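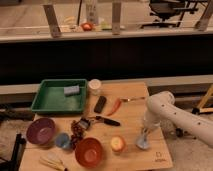
Section 4. Preparing and running a cluttered-table trial

This section explains how to prepare the table, run one trial and write down the result. Please read it to the end before you switch on the arm. The installation of the Javine software is explained in Section 2 and the camera calibration in Section 3, and these steps are not repeated.

4.1 What the trial measures

The Jullau method chooses a grasp from a single view of the whole table. The arm is then given one target object, by name, and must grasp it while the other objects stay where they are. The question of the study is how much the neighbors of the target disturb the choice of the grasp. For this reason the table must be crowded in a controlled way. A table with one cup on it gives a good success rate and tells us very little.

Each layout is used for 8 trials. Between two trials of the same layout you change the target object or its position, and nothing else.

4.2 Before you start

Check the following points:

The emergency stop is within reach of your hand, and you have pressed and released it once today.
The stand of the arm does not move when you push it with your foot.
The board is lying flat, with the printed logo in the lower right corner as seen in the camera view.
The camera view shows the green tray completely.
There is free disk space for the session. The program gives a warning, but the warning is easy to miss.

CAUTION: Keep hands and head out of the reach of the arm whenever the status line says READY or MOVING. The arm can start from READY without a sound.

4.3 Placing the objects

1. Open the layout file in Javine and choose "Show overlay". The outlines of the objects are drawn on top of the live camera view.

2. Put the green tray in the upper left of the board. The tray is the reference for all other positions, so place it first and do not touch it again.

3. Put the light blue block in the tray, near the upper right corner.

4. Place the large objects next: the purple bowl on the left and the red-orange bowl at the front. The small blue cup goes between them.

5. Place the grapes, the black-handled object and the black rectangular object in the middle. The grapes never fall the same way twice. It is enough if most of the bunch is inside the outline.

6. Place the chili pepper diagonally and the apple to the right of the red-orange bowl.

7. Place the target object last, in the right part of the board.

8. Turn the overlay off and on two or three times. If an object seems to jump, correct it and look again.

Note: Only the board belongs to the layout. Objects on the counter at the back are outside of the crop region, and the method does not receive them. You do not need to clear the counter between trials, but please do not move things there during a trial, because the preview uses the full picture.
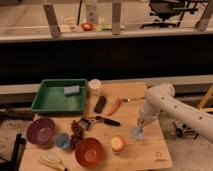
4.4 Running the trial

1. Press "Home" and wait until the status line says READY.

2. Type the name of the target exactly as it is written in the object list. The names are sensitive to capital letters.

3. Press "Propose". The method draws the best grasp and four weaker ones. Do not choose between them by yourself, even if the best one looks wrong to you -- a wrong proposal is also a result.

4. Press "Run". The arm moves above the target, goes down, closes the gripper and lifts.

5. Wait for the hold period to finish. The counter on the screen goes from 4 to zero, in seconds.

6. Press "Release" and then "Home".

If the gripper touches a neighbor on the way down, let the movement continue as long as there is no danger for the equipment. Stop the arm only if it presses on the board or if the stand begins to move. A stopped trial is written down as "aborted" and must be repeated with the same seed. The default seed is 2598 and it is found in the upper line of the layout file.

CAUTION: Do not try to save a falling object with your hand. Press the emergency stop if necessary and pick the object up afterwards.

4.5 Thin and translucent targets

Targets which let light through need more attention than the others. The depth values on a pale cup or on a plastic bag can have holes, and the method then sees the board instead of the object. In the September sessions this was the most frequent reason for a grasp that closed too low. 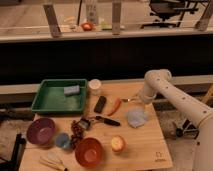 Before you press "Propose" for such a target, open the depth preview. If more than half of the target is missing, press "Refresh depth" once. If it is still missing, run the trial anyway and write "depth gap" in the comment field. Please do not change the room light to help the camera. All layouts in one session must have the same light, or we cannot compare them.

A flat bag should be laid down new for each trial. Hold it a little above the board and let it drop; do not press it into a shape.

4.6 Scoring

Write the score immediately after "Home", before you touch the table.

Success: the target was held until the counter reached zero, and no neighbor left its outline.
Success with contact: the target was held, but one or more neighbors left their outline.
Failure: the target was not lifted, or it fell before zero.
Aborted: you stopped the arm.
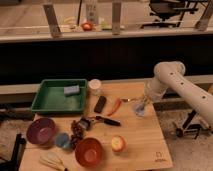 To decide if a neighbor has left its outline, use the overlay and not your memory. The small objects near the path of the arm should be checked first. A rotation on the spot is not counted as leaving, except for the chili pepper and the black-handled object, where the direction is part of the layout.

The result file of a complete session on the Oritz table has 173 rows without the header. If yours has fewer, look first for trials that were scored but not saved -- the "Save" button stays gray until the comment field has been clicked one time. This is a known problem. It will be corrected in a later version.

Copy the result file and the layout file together to the Leung folder. A result file without its layout cannot be used in the analysis.

Last change to this section: Saturday, October 11, 2025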